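3.2 Objects and Table Layout

The activity chosen for the study was a short piece of meal preparation involving a covered saucepan, a bowl and sliced carrot. Tello and Akpan selected it from a list of 30 household activities compiled during the Wisum survey, on the grounds that adults of all ages know it well and that it calls for few utensils. The pot is dark navy with a glass lid, and the bowl is pink, so that the two are easily told apart against a white table. Each layout was recorded with the bowl empty and again with the carrot in it. 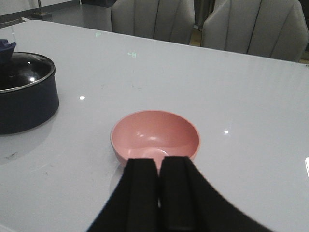 3.3 States of the Pot and Bowl

Coders working with the Robles scheme assigned every still to a state according to two questions: whether the pot was covered, and whether the bowl held food. The position of the chairs was not coded. In the open state the black interior of the saucepan is in view, and the carrot is recorded by its location alone -- no attempt was made to judge the amount. 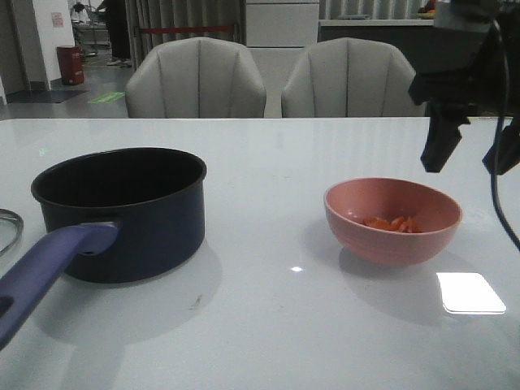

Figure 3a. Open state. The saucepan is uncovered and the carrot pieces are in the pink bowl.

The covered state proved harder to code from a distance. Reflections on the lid were at times taken for contents, and 92 stills were therefore reviewed by a second coder. Agreement improved once coders were told to look first for the knob, which stands well above the rim.

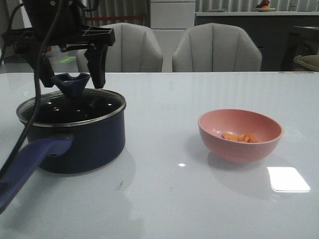
Figure 3b. Covered state. The lid is on the saucepan; carrot slices are in the bowl.

Stills on which the coders still disagreed were passed to Akpan, whose decision was final. These remain in the data set and are marked as reviewed.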